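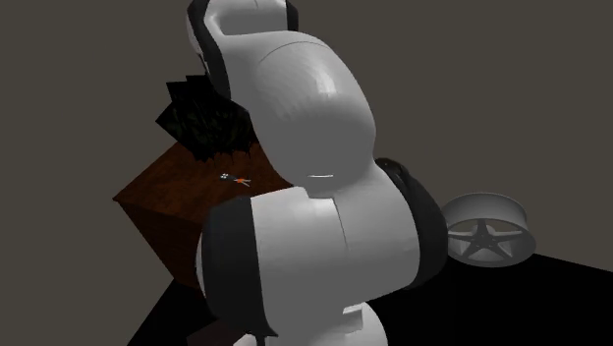
Why does the nightly backup at Plellow stop before it finishes, when the target volume still has free space?

The backup account has its own quota on the target, and the job reaches that quota before the volume is full. The job then closes with a generic write error that does not mention quotas.

## Ticket 1286: Nightly backup incomplete, Plellow file server

**Opened:** November 2025
**Status:** Resolved, one follow-up open
**Source:** Brinkmann file server, shared folders
**Target:** Kallen storage unit, volume 2
**Backup software:** Pluven, scheduled full and incremental jobs

### Reported problem

The incremental job starts on schedule and ends early with the message `write failed on target, job incomplete`. The job report lists 323 files as skipped. A manual rerun during office hours gives the same message and the same count. Restores from older backup sets work.

The office noticed when a spreadsheet deleted by accident could not be restored from the previous night. It was restored from an older set, with two days of edits missing.

### Checks made

**Target free space.** The Kallen status page shows volume 2 at 70 percent used. No disk warnings. The last consistency check is marked clean.

**Network.** Large test file copied from the Brinkmann server to a temporary folder on volume 2 using the administrator account. Copy completed and checksums matched. No dropped packets on the switch ports at either end.

**Permissions.** The Pluven service account can list, create and delete files in the backup folder. Tested with a small text file only. See the note below, as this test gave a misleading result.

**Open files.** First suspicion was locked files. The skipped list was compared with the open file list on the server, and there was almost no overlap. Many of the skipped files are scanned PDFs in archive folders that have not been opened since they were created.

**Path length.** A few of the skipped paths are long. Renaming one folder to shorten its path made no difference, and the original name was put back.

**Software version.** Pluven was one minor release behind. Updated and rerun. Same error, same files. The update was left in place.

### Finding

The skipped files were sorted by processing order instead of by name. They are the last files in the queue. Everything before them is written and everything after a certain point fails, so the files themselves are fine and the target is refusing further data.

The large test copy was then repeated with the Pluven service account. It failed partway through with a quota error, visible in the Kallen system log but not in the Pluven log.

The service account has a quota of 320 GB. It was set when the account was created, at a time when only the accounting share was being backed up. In September the scanned archive was added to the job and the quota was not changed. Usage grew with each incremental until the limit was reached.

The small text file in the permissions test was written just after an old set had expired, when there was a little room under the quota. The result was correct at that moment and told us nothing about large writes.

### Fix applied

1. Paused the Pluven schedule.
2. Removed the per-user quota on the service account.
3. Set a folder quota on the backup folder instead, with a warning threshold below the hard limit.
4. Ran the incremental manually. Completed with no skipped files.
5. Ran a full backup overnight. Completed.
6. Restored one folder from the scanned archive to a temporary location and compared it with the source. No differences.
7. Resumed the schedule and deleted the temporary test files.

### Notes for the next person

- Pluven reports every refused write with the same text. Check the Kallen system log before spending time on the network.
- Run write tests with the service account. The administrator account is exempt from quotas on this unit.
- Use a test file larger than the biggest file in the job.
- The retention setting was left as it was. Shortening it would have cleared the error for a while and hidden the cause.

### Open item

Job failure emails were going to a mailbox that is no longer read. The address has been changed to the shared support mailbox, and a test message arrived. The Kallen unit has its own alert settings, and these still point to the old address. They can only be changed from the local console, so this is waiting for the next site visit. The ticket stays linked to the visit checklist until then.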